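Cell 4 - monthly inspection, two-arm folding cell
Site: Gakness, October
Inspected by: Märta Eklund
Previous inspection: Gilles Vasseur

1. Frame and mounting
Corner posts tight. Front rail tight. Base bolts on both arms checked with the torque wrench and marked again in paint pen.
Result: PASS
Comment: The last sheet says "all bolts fine" and gives no torque value. I don't know what fine means. Values are now in the log.

2. Emergency stop
Pressed with both arms moving at slow speed. Both stopped. Reset needed the key, as it should.
Result: PASS
Comment: Tested from the front only. The Trinura manual claims one test a month is plenty. I would like to see what that is based on.

3. Cables
Left wrist cable: no nicks. Right wrist cable: slight shine on the outer sleeve where it bends. Thin white cable on the right arm: runs down towards the table with nothing holding it near the basket.
Result: FAIL (white cable)
Comment: Clip it to the arm. I have been told it "never catches". It has 4000 cycles to do so before the next service.

4. Work surface and reach
Tabletop scuffed and specked, mostly in the front middle between the arms. No cracks found by hand.
Result: PASS WITH COMMENT

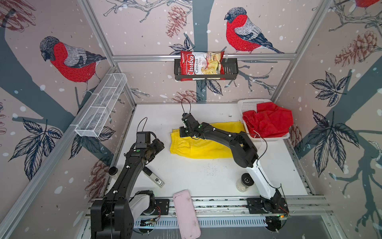

Item 4: cell with garment on the table, right gripper on the fabric. Note the jar beside the right arm.

Comment: The clear jar with the black lid is to come out. Same for the pink tray over the front rail and the bag of cassava chips in the back basket. Food does not belong in a cell, whether or not an arm can reach it - and I am not convinced anyone has checked the reach.

5. Grippers
Finger pads measured, both within limits. Counter reads 2356 since the pads were changed, if the counter is to be believed. It was reset once without a note.
Result: PASS

6. Wall covering
Royer say the patterned paper does no harm to the vision system. No test report supplied.
Result: OPEN
Comment: Gilles to ask them for it in writing.

Recheck of item 3 before the cell goes back on the evening run. Signed M. Eklund, sheet 595.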